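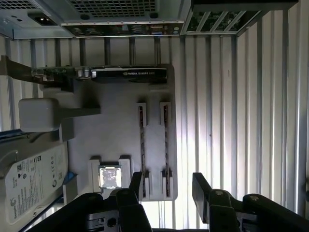 Evaluation of the Jellik Gripper Kit for Memory Module Handling

Student Project Report, Steststead Technical College
Department of Automation and Applied Electronics
Last updated: July

1. Purpose of the Evaluation

The department is considering the purchase of the Jellik gripper kit for its introductory course in automated assembly and repair. The kit is sold by Nedelcu as an add-on for small robot arms and is supplied with a two-finger gripper, a wrist camera, a mounting plate and a license for the Direr control software. The project team was asked to determine whether the kit can be set up by students without outside help, and whether it is suited to work inside a computer case. A loan unit was made available by the supplier for 5 weeks.

2. Work Area and Task

Memory handling was selected as the main task. It calls for a firm but careful grip, and it takes place close to parts that must not be touched. In the open case used for the trials, the memory modules stand upright in parallel slots, with the processor to one side and an NVIDIA Quadro graphics card across the board. The processor has no cooler over it. A Seagate hard drive is mounted near the board in a blue tray, and this limited the directions from which the arm could approach.

The task was divided into separate moves: approach, grip, lift, carry and return. Each move was taught by hand and saved under its own name in Direr. The team found this preferable to recording the whole task as a single program, as a fault in one move could then be corrected without teaching the others again.

3. Setup

Mechanical assembly was completed in 2 hours. The mounting plate fitted the college's arm without changes, and the screws are reached easily with an ordinary hex key. Cable routing was less satisfactory. The supplied ties hold the camera cable close to the wrist, but the manual does not state how much slack is needed when the wrist turns through its full range. The team routed the cable a second time after it pulled tight during a dry run away from the case.

Software installation required more attention. Direr opens with a guided setup that covers the gripper and the camera together, and it cannot be left partway through without losing the settings already entered. The written guide also refers to menu names that differ from those on the screen. Students with no earlier experience of the program would need a corrected handout.

4. Gripping and Camera View

The finger arms are narrow enough to work above the board, although the wide bracket behind them needs to be considered when planning a path. With the wrist tilted, the camera sees the fingertips and a large part of the surrounding case at the same time. This was judged the strongest feature of the kit. An operator can compare the angle of a held module with the line of the memory slot before giving the command to move down.

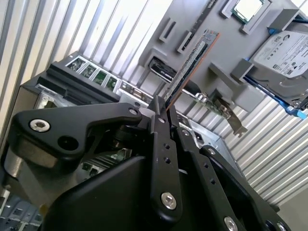
Page 9

The view is not complete. The base of the gripper takes up a considerable part of the lower picture, and the bracket can hide connectors and chassis parts behind it. The ribbed metal walls of the case also reflect strongly under the laboratory lights. Lowering the camera exposure in Direr improved the walls but made the darker slots harder to make out. A lamp placed to the side gave a better balance, and the team recommends that one be included in any permanent station.

Grip force is set with a slider that has no units. The manual advises starting low and increasing the value until the part no longer slips. This is acceptable for a demonstration, but it does not allow one group to pass its settings to another with confidence — particularly if the fingertip pads have been changed in the meantime.

5. Service and Support

The supplier was contacted on 2 occasions. The question on cable slack was answered the same afternoon with a drawing, which the team has added to the laboratory folder. The question on grip force units was referred to the software developer and remained open when this report was prepared. Spare fingertip pads are listed in the Nedelcu catalog, but replacement finger arms are sold only as part of a complete gripper. The cost of an accidental collision would therefore be high for a teaching laboratory.

6. Recommendation

The team recommends purchase of one kit for supervised use, subject to a written answer on the grip force scale and a quotation for separate finger arms. Insertion of modules under full program control was outside the scope of this project and should be examined before the kit is assigned to unsupervised groups. The saved moves, the lamp position and the corrected menu names are given in the appendix held by the department office.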